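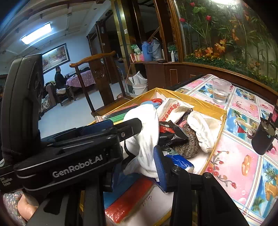
The odds-and-ends box, mid-sort. White cloth on its way, plenty still to go.

Hello again! I promised a few of you a proper look at the Great Cloth Box Sort and I've been putting it off since September, so apologies to Corinne Mercado, who has asked me twice and been very patient about it. I've written the notes to go with the whole thing, so have a read.

For anyone new, I sort and pass on small household bits from our spare room, mostly fabric things, bags, socks, hats, the sort of stuff that's too good to bin and too small to give a drawer to. It began as a favour when my neighbour Paraschiva Barbu moved house and left me with three carrier bags of "you'll find a use for it", and now the spare room has shelves with labels on and I'm told I have a problem.

The box
I do love this box. It's a shallow one, white inside, with golden-yellow tape all round the edges, and I wouldn't swap it for any of the deep ones. With a deep box you only ever see the top layer and you forget about everything underneath until you move house yourself! A shallow one lets you have a rummage without tipping the lot on the floor. The tape was my idea, by the way. Plain cardboard edges catch on anything knitted, and I'd had enough of pulled threads.

The white cloths
There are always white cloths. I start with them every time as they're the easiest to spot, and they go in a pile by themselves for washing before I decide anything else. If they come up nicely they go on the good shelf, and if they don't they become dusters. Gerasimos Papadakis takes all my dusters for his workshop and has never once complained about the state of them.

The bag with the red writing
An off-white fabric bag with red Chinese characters printed on it. I can't read them, so if you can, do tell me what it says! I have a soft spot for fabric bags and I keep far more than I pass on. They fold down to nothing, you can wash them with the towels, and I use them for keeping pairs of things together so I'm not hunting for the other glove in January.

The packets
The glossy black one with the red flame-like pattern is my favourite thing in there to look at, very dramatic for a spare room on a wet afternoon. The shiny blue one is a good cheerful colour too. My rule with packets is that they stay shut until all the loose cloth is out of the way, otherwise I end up with wrappers mixed in with everything and have to do the whole job again. (Yes, I learned that the slow way.)

The knitted one
Brown and cream, and just my sort of colours. Knitted things get laid flat on the bed as soon as they're out, never hung up, and I go over them by the window looking for holes. Small holes I'll mend. Big ones go to Hazem Hajji, who is a much better darner than I am and does it in front of the telly without even looking down.

The green and white bit
Only a patch of it showing, down by the blue packet, but I do like a pattern and I'm keeping an eye on that one. If it's big enough it may well end up on my own shelf. Don't tell Corinne.

What's next
Two more boxes after this, both deep ones, sadly. I've got a new roll of the yellow tape ready and I'm going to cut them down to the same height before I start, if I can find the good scissors. Pick-up is on 26th November at mine, same as usual, ring the bell twice as the first one doesn't always go. Bring a bag if you've got one, and if you haven't, well, you know who to ask.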